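Ponik Completes Bathroom Renewal Work at Minholm Housing Block

Thu 29 March

Ponik, the plumbing and interior fit-out contractor, has finished the replacement of bathrooms at the Minholm residential block. The contract covered 60 apartments on five floors and included new supply lines, waste connections, extract fans and vanity units. Handover of the last floor followed pressure testing of the risers.

The original pipework dated from the construction of the building and was concealed behind tiled walls. Under the new layout, shutoff valves are placed behind a removable panel in each bathroom, and each apartment can be isolated without interrupting supply to the rest of its riser. A total of 1119 meters of supply pipe was installed.

Work was carried out one riser at a time. Residents on the affected riser used temporary washrooms on the ground floor during working hours, and water was restored each evening. The schedule was extended in February when corroded waste branches were found on the second floor — these were replaced under a change order agreed with the building owner. 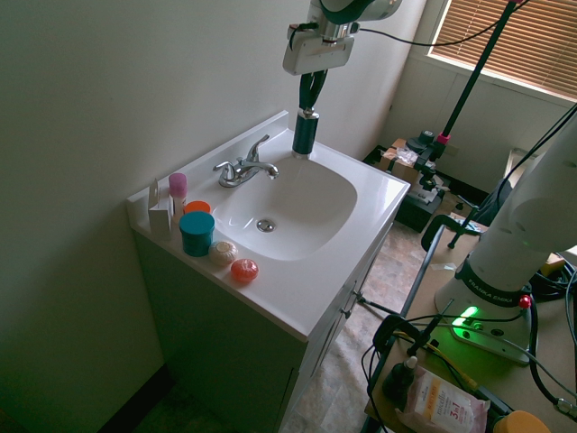 Valves and pressure regulators were supplied by Nägeli. Ventilation controls were supplied by Botlow and respond to humidity, with a manual override at the door. Fan ducts were cleaned and resealed before the new units were connected.

Removed fixtures were sorted on site. Metal fittings and intact ceramic items were sent for recycling or resale, and about 200 fixtures were kept out of general waste.

Residents will receive a printed guide showing the position of the shutoff valves and the cleaning interval for the fan filter. Defects should be reported to the building office, which will pass them to Ponik for the length of the warranty period. Leaks should be reported by telephone at any hour.

Ponik will return to Minholm to inspect valve seals and fan filters in a sample of apartments on each floor. Access dates will be posted in the stairwells.

Media inquiries: Ponik press office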